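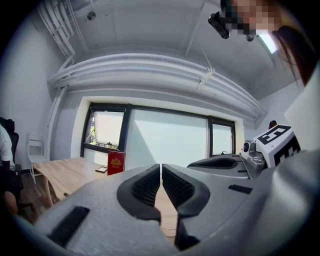 Reviews > Desk & Workshop

Mornberg Clamp Lamp, four months in

I bought the Mornberg for evening model building, and I have to say I love this lamp. My old one threw a hard yellow circle and left everything else in the dark, which is miserable when you're trying to paint rigging. The Mornberg spreads its light across the whole work surface, and at 4000 K the grays look gray and the reds look red (I had been mixing my hull colors wrong for years!).

The clamp opens wide enough for my thick old bench and hasn't slipped once. The arm moves with one finger and stays where you leave it. I keep pushing it up out of the way to sand, then pulling it down again for small parts, and it still doesn't sag.

Dimming is by a little wheel on the head, smooth all the way down. I like that so much more than the touch strip on the Schouten, which I tried at Soledad Chávez's place and kept setting off with my sleeve.

Gripes? The cord is short, so plan on an extension. The head gets warm after a long evening. And the instructions are one folded sheet with tiny drawings, though you'll only need them for the spring tension screw.

I paid $183 in November. There are lamps for under $100 that will do fine for reading, but for close work I'd buy this one again tomorrow. Next up is the Brarkix magnifier that fits the same arm.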